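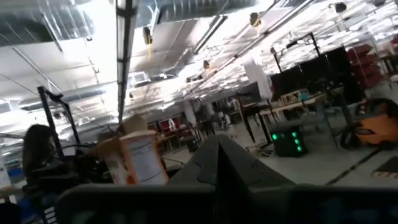

Marnach workshop fit-out: progress report to Wenance, 25th May

Dear Huw,

I promised you a proper letter once the overhead work was far enough along to be worth writing about, and I'm happy to say it is! When you came by in January we were still arguing over where the ducts should run. The big silver insulated ones are up under the ceiling now, and we left everything exposed up there, as we agreed, so that Vivdale can reach it without taking half the room apart.

The lighting has made the biggest difference to all of us. The long fluorescent fixtures make it a bright place to work, even over at the worktables. I'm also very fond of the yellow cord reels (a small thing, I know). They hang from the ceiling, so you pull the power down to where you want it, and we trip over far less than we used to.

On money, we have spent 1,394 of this stage's grant on the reels and the electrical labor, and about 600 is still set aside for shelving and cable trays. The trays can't come soon enough, as the cables on the left-hand worktable are still in a tangle. Vivdale has quoted two weeks for them.

Please do come and see it before the shelving goes in. I'll send the receipts separately.

With warm thanks,
Llinos Howells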